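Home Topics Ask Members Log in

Sewing & Textiles > Dyeing

How do I get an even yellow from onion skins on cotton?

I've fallen head over heels for natural dyeing this fall and I need some help! I started with wool and got the most gorgeous deep gold on my first try (I actually squealed, the dog left the room). So of course I moved straight on to cotton, two old pillowcases, and they came out pale and blotchy, with darker patches wherever the fabric had been folded.

What I did: saved up a big bag of yellow onion skins, simmered them for an hour, strained them, dropped the pillowcases in and kept the heat low for another hour. I used the same alum I used for the wool. The pot was full but I could still push the fabric under with a spoon. I did wash the pillowcases first, just in the machine with everything else.

Is cotton simply harder, or did I skip something? I'd love to have a set of napkins done by February for my sister's birthday.

Leltanora
October 18, 2023
1,628 views Share Follow

Gistholm

Oh, welcome to the club, onion skins are the best! Cotton is harder, yes, but you can get a lovely strong yellow on it and it's so worth the trouble.

Your trouble starts with the washing. A normal machine wash doesn't touch the waxes and finishes in cotton. You need to scour it: a big pot, plenty of water, a spoonful of washing soda and a little plain soap, and simmer for a good hour or two. The water goes the color of weak tea and you will never look at a "clean" pillowcase the same way again. Rinse really well.

Then the alum. Wool grabs it happily, cotton doesn't, so you give the cotton some tannin first. I soak mine overnight in strong black tea (it shifts the yellow a bit toward brown, which I love with onion) or in oak gall if I want it brighter. Squeeze it out, then into the alum bath, overnight again.

For the blotches, use a bigger pot or less fabric. Put the cloth in soaking wet, open it out as it goes in, and stir much more than you think you need to for the first twenty minutes. If you can still see folds sitting there, it's too crowded. I do napkins a few at a time and top up the skins between batches.

And save your red onion skins too, but keep them in a separate bag! They give a greener shade on cotton and it's such a treat.

Helpful (2) Share

Drirar

just use turmeric, much stronger yellow, no alum needed. works on anything

Helpful (0) Share

Niall Mowat

Agree with all of Gistholm's post, especially the scouring. I'd only add that you should let the cloth cool in the dye pot overnight. I get a noticeably deeper color that way, and it evens out too. Dry it in the shade and wait a week before the first wash if you can stand it. (I can't usually.)

Also, cut a few strips from the same old pillowcase and run those through first, labeled with a laundry pen. Mine are all pinned up over the sink now and I look at them every single day. The yellow I'm chasing at the moment is a really bright one, a proper sunny crate yellow, and weld is getting me closer to it than onion ever has.

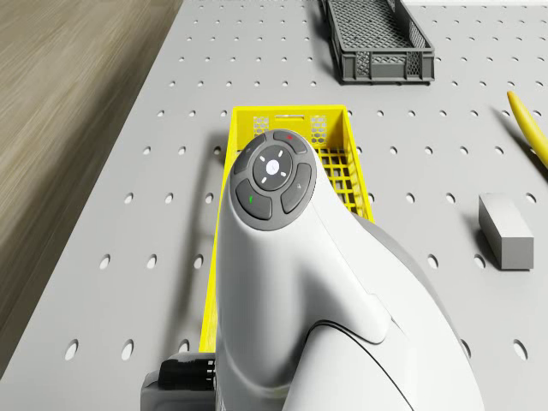
Melahat Sarıgül would skip the turmeric for napkins, as it fades so quickly in sunlight, and one wash with ordinary detergent can turn it reddish. She says weld over a tannin and alum base has stayed bright on her kitchen curtains through two summers, and that a pinch of chalk in the pot brings the color up beautifully.

Good to know about the chalk, I'm trying that on my next batch. Leltanora, please come back and show us the napkins!

Helpful (2) Share

We use cookies to remember your login and settings. Accept Manage choices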